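Plavon cell, Sosham works: second progress report
Prepared for the Flevholm Workplace Fund
Sat 19 May

You asked for a shorter report this time, with less about the equipment and more about the people. I have tried to do both. I should say at the start that I was doubtful about this project when I was asked to oversee it, and the past three months have moved me only part of the way.

Where we are

The aim, for anyone reading who missed the first report, is to hand over the final check on our push-button control stations to a robot arm. At present a person at the bench presses every button on every unit, watches the meter, and puts the unit in a box. The grant pays for the planning work, the first cell, and the retraining of the eight people who do that check now.

The planning work is finished. The layout has been agreed with Texier, who are supplying the cell, and the simulated version has been running since February. The real cell is not on the floor. It was promised for the end of this reporting period and I now expect it in the next one. Texier put the delay down to the guarding, which had to be redrawn after our safety people looked at the walkway. I accept that explanation, though I note the walkway was on the drawings from the beginning.

What the simulation has told us

Texier's own summary says the simulated trials were a success. I would put it more carefully. Over 4000 simulated cycles the arm reached every button it was asked to reach, in the right order, and that is worth knowing. It tells us the table is big enough and the arm is in a sensible place. It tells us very little about a button that sticks, or a housing that came out of the mould slightly twisted, and those are the faults our testers are paid to find.

Maxence Huet, who runs the test bench and has done so for longer than I have worked here, sat through two afternoons of this with the engineers. His main point was that a tester feels a bad switch before the meter shows it. The engineers wrote that down. I have yet to see what they intend to do with it, and I have asked for an answer in writing before we release the next payment.

He did get one change made. The original plan had the smaller control box at the far end of the table, where a person clearing a fault would have had to lean across the arm's working area. It has been moved beside the long station. This was a good change, it cost nothing, and it came from the bench.
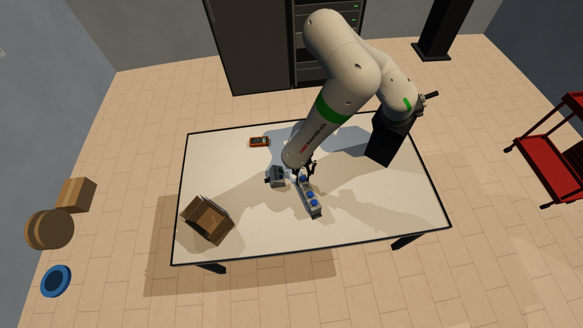
Will anyone lose their job when the cell goes live?
The eight testers keep their posts and their present pay grade for the length of the grant, and that is in the letters they were given. After the grant ends there is no written promise, and I would rather the fund heard that from us now than found it out later.

Training

All eight have done the first training day. Five have done the second, where they learn to stop the arm, move it by hand and start it again safely. The remaining three were kept back to cover a large order, so the people with the least time on the robot are the ones who have been busiest doing the job by hand. I have asked for this to be put right before delivery.

Opinion of the training was mixed. People liked handling the controls. They did not much like the slides, which talked about "freeing staff for higher-value work" without once saying what that work would be. Two of the testers asked directly and were told it was still being defined. I have asked the same question of our own management and got the same answer, in nearly the same words.

My view is that at least some of the freed time should go into repair of returned units. We have a backlog, the testers know the product, and it is skilled work. Otherwise I fear they will spend the day feeding parts to the arm and taking them away again — a duller job than the one they have.

Sore hands and wrists

This was the strongest argument in the original bid and it still is. On a full day a tester makes 3000 button presses, and the complaints we log are nearly all about thumbs and wrists. If the cell takes that away it will have done something useful whatever the output figures say. But we have no figures yet, because there is no cell yet, and I have taken the sentence claiming "reduced strain" out of the draft that Texier sent me for this report.

Money

Spending stands at 40 per cent of the award. That is below plan, and the whole of the gap is the held payment for delivery. We are not asking for more. We may ask to move some of the travel budget into cover for the bench, so that the last three testers can be released for training.

Next period

Delivery and fitting of the cell. Second training day for the three who missed it. A trial of four weeks with the arm and a tester checking the same units, each without sight of the other's results, so that we can compare them fairly. Texier would prefer two weeks. I have said four, and Maxence Huet will choose the faulty units that go into the mix.

I would also ask the fund to speak to the testers directly at the next visit, without me or Texier in the room.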